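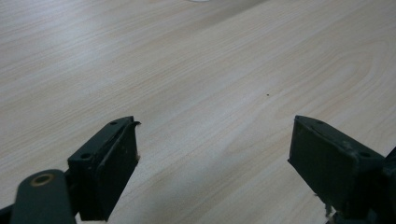
Week 3: Reading Time in Trees

Filed under: Course Notes > Local History Evenings

Okay, so last week we ran out of time right when we got to the good part, which is how you take an old beam out of an old barn and come back with a year. I'm picking up from there. If you missed it, all you need is that a tree in a place with real winters puts on one ring a year, pale wood in spring when it's growing like crazy and darker, denser wood as summer winds down. Then it stops for winter and does it all over again.

A ring is also a kind of weather report. Good wet year, fat ring. Miserable dry year, skinny ring. (It's messier than that, and we'll get to the mess.) The trick of the whole business is that every tree of the same kind in the same valley had the same summers, so their rings go fat and skinny together. One skinny ring tells you nothing. A run of fat, skinny, skinny, fat, fat, skinny, going on for decades, is about as good as a fingerprint.

Cross-dating, the short version

You start with a living tree, because you know the year of the outermost ring. You take a core with a hollow drill the width of a pencil, and you measure inward. Then you find an older piece of wood whose outer rings overlap the inner rings of your tree, and you slide one pattern along the other until they match. Now you've gone further back. Then you find something older than that. The chain for our end of the county starts with a live oak stand at Otwood, goes through the beams of the Prirnaston mill, and gets down to the bog timber they pulled out near Stunbridge. All together it runs 1039 years without a gap, and I still get a little giddy about it!

The longest single piece in it is a Stunbridge trunk with 423 rings. Please write that down somewhere, since it's in the take-home exercise.

Which way you cut matters

People ask me why they can't just count rings on their kitchen table. Well, rings are only rings if you cut straight across the trunk. Cut a board lengthwise and you're slicing the same layers the long way, so you get stripes where the cut runs steeply through the layers, and arches where it skims along them. Cabinetmakers call those arches cathedrals, which I love. 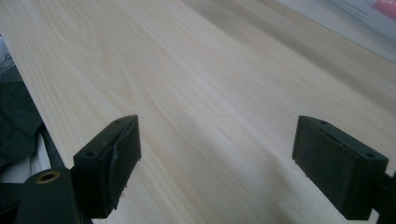 Mostly straight grain, with a cathedral swirl near the upper left.

For dating you want the end of the beam, sanded until you can see every line, or else a core that goes in at a right angle to the bark. And you want the bark edge if there's any left at all. With the bark edge you get the year the tree came down. Without it you get "some time after such-and-such," and with oak you at least look for sapwood so you can make a decent guess at what's missing.

The mess

Things that will ruin your Sunday:

- Missing rings. In a terrible year a tree may grow nothing at all on one side.
- False rings. A late frost or a dry spell in June can make the tree slow down and start over, and you'll see two dark lines for one summer.
- Sheltered trees. A tree with its feet in a creek barely notices a drought, so its rings are all the same boring width and you can't match it to anything.
- Reused timber. The date you get is for the tree, never for the building. Half of the Prirnaston mill is older than the mill.

The cure for the first two is more samples, and more again after that. I took one core from the north side of an oak at Otwood in my first year and spent a month convinced I'd found a summer no other tree had heard of. It was a false ring. My teacher had spotted it before I got my coat off.

And before anyone emails me: no, the ring method isn't the same thing as radiocarbon. Radiocarbon gives you a range. We use the two together, and when you're working with wood 3000 years old you're very glad to have both.

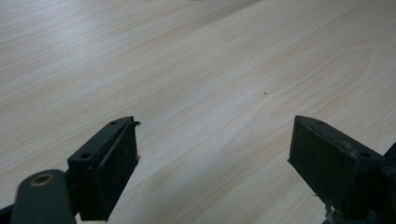 Haruna Hattori wanted to know whether two people measuring the same core would ever come up with different years, and if so, who gets to win. Great question, and yes, they do, all the time. You both go back to the microscope and walk through it ring by ring until you find the place where you parted ways. It's usually a single skinny ring that one of you skipped. Then a third person checks it anyway.

For next time

Read the Szekeres handout on sapwood, the first half only. Do the strip-matching exercise in pencil, please. Bring a ruler, and a hand lens if you own one.

Comments

Zdzisław Wysocka: Does the matching work for fruit trees? We have a very old pear and I've always wondered.

mapleside: Matched strips A and C in ten minutes, then lost a whole evening on B. Is there a false ring in B? There's a false ring in B, isn't there.

Haruna Hattori: I got the same trouble with B! Slide it one year left after the double line and see what happens.

Questions about the course? Use the contact form | © Local History Evenings | Back to top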